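Gilel Equipment Planning Group
Minutes of the July meeting
Sat 25 July, upstairs meeting room, Grollby building

Present: the chair, the lab manager, the purchasing lead, both bench leads, the teaching coordinator, the minutes secretary.
Apologies: the safety officer, who sent written comments on item 4.

1. Minutes of the last meeting

The April minutes were approved with one correction. Under item 3, the delivery charge on the spare controller was to be paid by Gilel, not by the supplier. The purchasing lead has already paid it.

2. Matters arising

The old compressor has been collected. The shelf labels are still not done and carry over to the next meeting. The quote for a second extraction hood has expired. It was agreed not to renew it this year.

3. Arm bench: equipment needed for the fall

The bench leads reported on the arm bench. It is in use for pushing work, with the single rod finger on the wrist and the plastic shape blocks on the wooden board. They want to keep this arrangement through the fall and add a second bench set up the same way, so that one can be used for teaching while the other stays free for project work.

The teaching coordinator supported this. Last term the student groups had to book the bench in the evenings, and two of the groups did not finish. 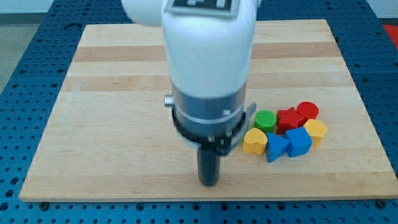 The lab manager asked whether a second arm was needed or whether longer opening hours would be enough. The bench leads said longer hours had been tried in April and did not help much, as someone trained on the arm has to be in the room the whole time. The chair asked for the booking records to be sent to all members before the next meeting.

It was agreed in principle to plan for a second bench. The arm itself would come out of next year's budget. Small items can be bought now.

4. Small items

The following were discussed:

Rod fingers. The bench leads asked for 6 spares. Oltilis quoted $104 each, delivery included. The purchasing lead thought this was high for a plain rod and asked if they could be made in the workshop. The bench leads said the workshop had made one before and the fit at the collar was poor. Approved at the quoted price.

Wooden boards. One extra board, same size as the present one, for $60. Approved. The lab manager asked that it be fastened down the same way as the first and not clamped. The safety officer's written comments made the same point.

Blocks. The bench leads would like more sets of the same type so that lost pieces can be replaced. The teaching coordinator has an unopened set in the classroom cupboard and will hand it over. No purchase needed.

Printed markers. These can be made in house. The lab manager asked that the files be put on the shared drive, where people can find them.

5. Table for the second bench

Two quotes were received for a perforated table top with legs. Sombatkul quoted $3,101 with delivery to the ground floor. The Oltilis quote was lower but did not include legs, and the purchasing lead was not able to get a price for them in time.

There was a long discussion about the stairs. The Grollby elevator is out of service until further notice and the top is too heavy to carry up by hand. The chair suggested placing the second bench on the ground floor, next to the store room. The bench leads were against splitting the two benches between floors. No decision was reached on location.

Decision on the table deferred. The purchasing lead will ask Sombatkul how long its price holds and will get a full quote from Oltilis, legs included.

6. Service contract

The contract on the present arm runs out at the end of the year. The lab manager proposed asking for one contract that covers both arms from the date the second is delivered. Agreed.

7. Any other business

The teaching coordinator asked that the arm bench calendar show which finger is fitted. The bench leads will add a column.

The key to the tool cabinet is missing again. Whoever has it should return it to the front desk.

Actions

Bench leads: send booking records to all members; add the column to the calendar; put marker files on the shared drive.
Purchasing lead: order the rod fingers and board; obtain table quotes.
Lab manager: write to the service provider; ask the Grollby office about the elevator; shelf labels.
Teaching coordinator: hand over the set of blocks.

The next meeting will be set by email once the table quotes are in.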